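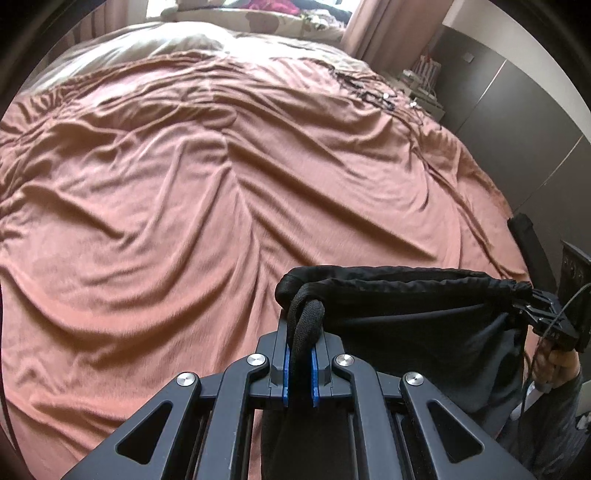 June 2020 | by the Joltis editor

30 shares | 3 comments

The builder of the Zarkden gripper works at home, in a bedroom. "I have no workshop," he told me on the phone. "The bed is my bench. When a screw falls there, I do not hear it, and then I search a long time."

He began in March with a kit from Masard, for which he paid 179 dollars. From the kit he kept only the screws and the handle. The black linkage he drew again three times, until both fingers closed at the same speed.

The fingers are blue, and about them he speaks with the most pleasure. His first pair was hard and smooth, and cloth slipped out of it. "A box is easy for a gripper. A bag with a cord is difficult, it changes its shape every moment you touch it."

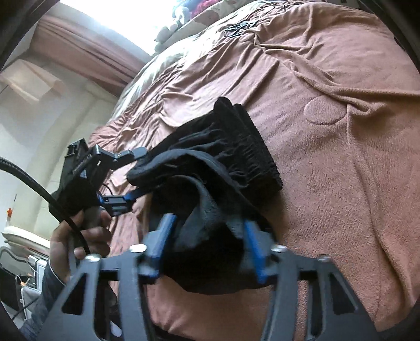 "So I practice with cloth almost every evening," he said. "I hold the tool in my hand, I close it on the fabric, I pull a little. If it stays, I write yes in my notebook. I want 200 lines with yes before I put a motor."

The motor is already ordered from Jaidee, but he is not in a hurry to install it. He wants first to feel in his own fingers how much force is enough. I asked if he will sell the design. He laughed and said that the drawings have still an error in the left arm, and he must correct it before he shows them to anyone.

Recent on Joltis
Choosing screws for small linkages
Masard kit: what we changed
Readers' benches, part 3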